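Call for participants: try out robot teaching at our open day, Wednesday

Zernura workshop, ground floor, doors open from 10 am

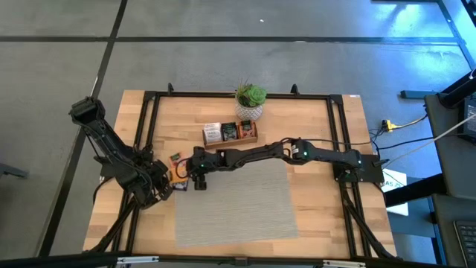

Zernura is looking for members of the public to take part in short sessions at its spring open day in March. You will spend time at a workstation guiding a pair of robot arms through small household jobs, and then tell us how you found it. The jobs are the sort of thing people do at home or in a café without thinking: sorting, setting out, putting away. One of them uses the table with a grey woven placemat and a wooden organiser box holding small packets in three stacks, and the packets have to be moved with the two grippers. Other tables will have different jobs, and you will be told on the day which one you are on.

Who we are looking for

Anyone aged 18 or over can apply. You do not need any experience with robots, computers or games. We would particularly like to hear from people over 60, people who are left-handed and people who work in catering, care or shops, as we had very few of them last time.

You will need to be able to use both hands and to sit or stand at a table for up to 11 minutes at a stretch. Glasses and contact lenses are fine. If you have a pacemaker or another implanted device, please mention it when you apply and Getsemaní Serrano will ring you to talk it through. The workshop has step-free access from the car park side.

What happens on the day

Each visit lasts 79 minutes, including breaks. You will be met at reception by Perla Trujillo, who will give you a visitor badge and a consent form. Wenceslao Cuevas then gives a safety talk and a demonstration. After that you will have a practice go, followed by four recorded sessions with a rest between them. A member of staff stays with you throughout and can stop the arms at any time, and so can you.

We record the movements of the arms and the view of the table. Your name is kept apart from the recordings. You may withdraw up to two weeks after your visit and we will delete your sessions.

There are 83 places. If you only want to look round, you do not need to apply. The public demonstration runs at 11.30 am and again at 3 pm, and visitors can talk to staff from Zernura and from Wirkum, our partner on the project.

Payment and travel

Participants receive a £25 voucher at the end of the visit, whether or not they complete all four sessions. We can refund local bus fares if you bring the ticket. The 388 bus stops opposite the main gate. Parking is free but limited, so please tell us if you plan to drive.

Tea, coffee and sandwiches are available in the Drovetti Room from noon.

What to wear

Flat, closed shoes. No scarves, lanyards or loose sleeves at the tables. Long hair must be tied back. Bags and coats go in the lockers by reception, which take a £1 coin.

How to apply

Fill in the short form at the reception desk or ask for one by post. Give your name, age, a daytime telephone number and the times you could come. Places are given in the order forms arrive, with some held back for the groups listed above. We will confirm your time by telephone.

Questions about the sessions should go to Noemí Barajas, open day coordinator. Schools and clubs wishing to bring a group to the demonstration should ask for Cirilo Nava.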